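Sonow Parts Tray, 30-Cup

2 min read

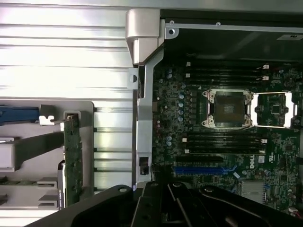
Dell workstation board, socket cover in place, no processor or cooler fitted.

Search products Enter a keyword Clear

Every workstation teardown ends with a screw left over. The Sonow tray won't tell you where it goes, but it will at least keep it off the carpet.

You get 30 shallow cups in a molded tray with a magnetic strip down one side. The cups have sloped walls, so a short screw slides up under your fingertip – a small mercy if you bite your nails. A wipe-off panel in the lid takes your notes. Write more than "long ones" on it. You will not remember what you meant by June.

Size: 139 mm deep with the lid shut
Magnetic strip: 65 mm
Lid colors: gray, or a yellow our supplier calls Sasau and everyone else calls mustard
Spare cup dividers: 8, in a bag you will lose

The older Lévesque tray had a hinged lid that snapped shut whenever it felt ignored. This lid lifts off and sits under the tray. Customers who miss the hinge may write to Wiremu Quinlan at our Eldale shop, who liked it too.

Do not put the tray in the dishwasher. Keep hard drives off the magnetic strip, and mechanical watches as well – ask Wiremu about the watch. Trays stack, though with the lids on they slide a bit.

Pens sold separately.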